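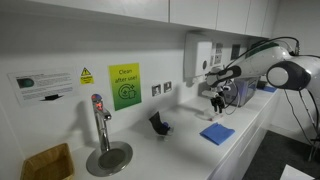 4. Setting up the under-cabinet lights

This section is for the Tratetora light bars, short and long model. The steps are the same for both. If you have the older Branduro bars with the round plug, go to section 6, the connectors do not fit together.

Before you begin

Read the steps once to the end. You need a pencil, a measuring tape, a small Phillips screwdriver and a dry cloth. The power supply must be within 2 meters of the first bar. The cable in the box cannot be made longer.

CAUTION: Disconnect the power supply from the outlet before you connect or remove any bar.

Mounting the bars

1. Wipe the bottom side of the cabinet with a cloth and a little dish soap. Let it dry completely.

2. Decide on the position. Near the front edge, the light falls on the whole counter. Near the wall it makes a nice glow on the tiles, but your hands will make a shadow when you cut vegetables.

3. Hold the mounting clips in place and mark the screw holes with the pencil. Each bar takes two clips.

4. Check the thickness of the cabinet bottom. The screws in the box are 11 mm long. If your board is thinner than the screw, use the adhesive pads instead.

5. Fasten the clips. Do not tighten with a power drill, the plastic can crack.

6. Push the bar into the clips until you hear a click on both sides.

Note: With the adhesive pads, press for one full minute and wait until the next day before you hang the bar. We know this is a long wait.

Connecting

7. Join the bars with the short link cables. The arrow on each bar must point away from the power supply.

8. Lead the cable along the back corner of the cabinet and fix it with the cable holders. Keep it away from the hood and from the toaster.

9. Connect the cable to the power supply first — then plug the power supply into the outlet.

10. Touch the switch at the end of the first bar. Hold it to make the light weaker or stronger.

CAUTION: Do not look directly into the bar at full strength. One long bar gives some 900 lumens.

If the light does not come on

Most often one link cable is not pushed in fully. Unplug the power supply, press every connector again and try once more. If only the last bar stays dark, look at the arrow, maybe the bar is turned around. When the light blinks, there are too many bars on one supply. The limit is printed on the label of the supply.

Cleaning

Use a soft cloth, slightly damp. Grease from cooking collects on the cover faster than you expect, and then the light becomes yellow. Never spray cleaner directly on the bar.

For spare clips, write to Anikó Major at the Zurkley parts desk and give the model name from the label.

Text: Ruoxi Liao. Last checked in March.

1,721 shares
2 comments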